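4.2 Steaming knit garments with the Lallon 203

CAUTION: Steam can burn. Keep hands clear of the steam head.

1. Fill the tank to the line and close the cap.
2. Set the dial to 2 and wait for the green light.
3. Hold the head just above the fabric and work from hem to neck.

Note: Descale the tank after 13 fills.

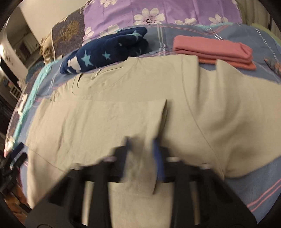

Collars and neckbands need a lower setting than the body. Turn the dial to 1 and pass the head once along each side. On a beige shirt with a ribbed collar band, follow the row of stitching at the band's lower edge and do not pull the rib.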